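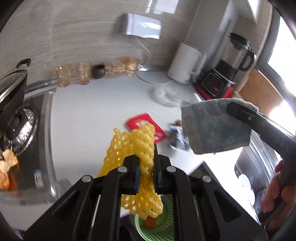 Why does fruit need packaging?

An apple looks tough, but it bruises easily. Under the skin, the flesh is made of tiny cells, each one full of juice. If the apple bumps against something hard, some of those cells burst. The juice meets the air and turns brown. That brown patch is a bruise.

A bruise does not always show straight away. Fruit can leave the orchard looking perfect and have marks on it by the time it gets to the shop.

A long journey

Most fruit travels a long way before you eat it. It is picked, sorted, packed into boxes, loaded on to lorries and sometimes put on a ship. Every time a box is lifted or put down, the fruit inside can knock together.

Geetha Ramasamy packs pears at a fruit store in Fekomthorpe. "People think dropping a box is what does the damage," she says. "Often it's the shaking. A lorry shakes all day long."

What foam nets do

Some fruit is sold in a stretchy foam net, like a sock with holes in it. The foam is a kind of plastic with lots of tiny bubbles of gas inside. When the fruit is bumped, the bubbles squash and take some of the push. Then they spring back.

The holes in the net are useful too. They let air move around the fruit, and they let the net stretch, so one size can fit a small pear or a large mango.

Other ways to protect fruit

Trays made from old paper have a dip for each piece of fruit, so they cannot roll into each other. Egg boxes work in the same way.

Tissue paper is thin, but it stops skins rubbing together. Oranges are sometimes wrapped in it.

Some fruit brings its own packaging. A banana has a thick peel, and a coconut has a hard shell with a layer of rough fibre round it.

What happens to the packaging?

Paper trays can usually be recycled. Foam nets are harder. They are very light, and many places do not collect them – ask an adult to check the rules where you live.

You can use a net again before you throw it away. At a school in Planomside, Class 4 used theirs to wrap glass decorations. Nets can also be dipped in paint to print a pattern of fish scales.

Try it yourself

You will need two apples, a sock and a shoebox with a lid.

Put one apple in the sock and leave the other bare. Put both in the box, close the lid and shake it for a minute. Leave the apples for a day, then ask an adult to peel them. Which one has more brown patches? Cut the bruises out and eat the rest.

Words to know

Bruise: a damaged patch under the skin.
Fibre: a thin thread, often from a plant.
Orchard: a piece of land where fruit trees are grown.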